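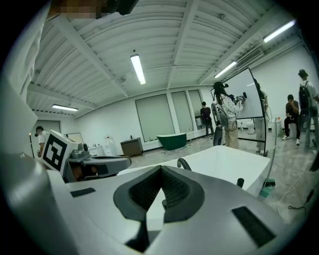 Home | Forums | Business News | Log in

Woltex buying Sedlow

Email this thread | Print this thread

marlowe_k
Monday, May 7, 2018
Woltex confirmed this morning it will pay $800 million in cash for Sedlow. Closing is planned for July. Sedlow has been on its own for 11 years.

tinroof
Too much money. Sedlow has lost customers for 3 years and Doucet walked away from the same deal last fall.

marlowe_k
Doucet wanted only the billing software. Woltex is taking the whole company, debt included.

pgrady
I work for a Sedlow reseller. Our contract runs out in July and we've heard nothing. Does Woltex keep resellers?

tinroof
They dropped them all after Odetti. Took seven months.

hollis22
Not all. We were with Odetti and they renewed us at a lower margin. Call Michalis Gavalas in partner sales, he handled ours.

pgrady
Thanks, will call tomorrow.

tinroof
A lower margin is still a cut. I'd get it in writing.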